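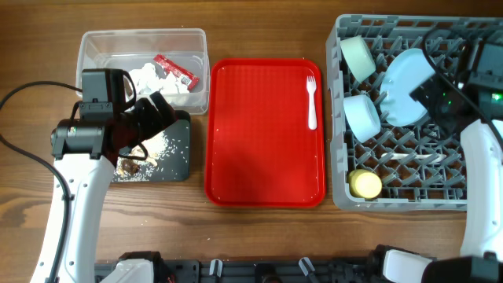

Bendar bench, both arms up, mid table-clearing run

Hi all,

Replying to the list in case it helps anyone else with a two-arm bench. The original question is quoted underneath, and I've gone through it in bits.

> We've taken on a two-arm table rig at Plerkmont and the left arm
> has started stopping halfway through a clearing run. Sometimes the
> gripper drops off the bus, sometimes only the wrist camera goes.
> Restart it and it's fine for a while. We've swapped the gripper
> and it made no difference. Where would you look first?

The cable! Go and look at the cable before you swap anything else (I say this having swapped two grippers myself before I got there). Ours comes in from the left-hand edge of the table, across the wood, then up along the arm to the gripper. For ages I had that loop far too short. It looked lovely and tidy with the arm parked, and then every time it reached out for the far side of the chopping board the plug took the strain. You can lose the camera and keep the motor, or the other way round, depending on which plug is being tugged, which sounds a lot like what you've got.

So: power off, put the arm by hand into the furthest pose your run uses, and let the cable find its own length there. Then fold it back to park and see where the slack goes. You want it lying out on the table side, well away from the fingers. I left 95 mm more than I thought I needed and it has behaved since. The right arm is different on ours, the cable arcs down from the gripper over the dish rack, so do check that one with the rack full. A plate standing upright in the pegs is a good deal taller than an empty rack, and I'd set everything up with it empty, like a fool.

> Second thing, our placing has drifted. Everything lands slightly
> to one side of where it should. Do you recalibrate the cameras
> every time or is there something mechanical we're missing?

I'd check the bases before the cameras. Both our arms sit on one black slotted rail along the front of the table, and the bolts in the slot will creep if you let them. Mark the rail with a paint pen either side of each base, and then you can see at a glance if one has gone for a walk. Ours had moved 3 mm on the left side and I'd spent most of June fiddling with camera offsets to make up for it. Embarrassing. Once the base was back where it belonged all those offsets were wrong, of course, and I had to take them out again one by one.

For the bolts, go round them in small steps, a bit on one and then a bit on the next, with the arm parked. If you do one corner up hard first the base sits skewed and you'll be chasing that instead.

> Last one, how often do you clean it? Ours does food scraps and it
> gets everywhere.

Oh, it does. Rice is the worst of the lot. It starts on the board, and before long there are grains on the table all round it and down towards the rail as well. I brush the table off between runs and do a proper clean every 600 cycles, which for us is a bit under a week. The proper clean goes like this:

Park both arms, power off at the wall.
Soft dry brush along the rail slot, working outwards from the middle.
Fingers wiped with a barely damp cloth, then a dry one. Get into the corners where the pads meet the metal.
Lens cloth on both wrist cameras. Never the finger cloth, it leaves a smear that looks just like a focus fault.
Run a thumb down each cable and feel for nicks.
Power up, open and close each gripper empty, then do one slow run with only the cups.

I don't bother emptying the clear tub of tissues and wrappers until that point unless it's getting near the rim. The crumpled stuff springs up and the gripper ends up pressing it down, and you'll see the motor current climb when that happens.

Somebody asked me off list about finger pads. We use the Urquhart ones and change the pair together, even if only one looks tired. I got 700 cycles out of the last set and they were past it by then, the white spork handle kept slipping round as it was lifted. Thin cutlery shows up worn pads long before cups or plates do, so it makes a handy test piece.

Could you post what your log says the next time the left one stops? I'd like to know if it's always at the same point in the run. If it's at full reach every time then I'm fairly sure it's the cable. If it's all over the place, have a look at the supply. I've got notes on that from when we first moved the bench over from the Pletetari layout, and I can dig them out this evening if you want them.

Cheers,
the Bendar bench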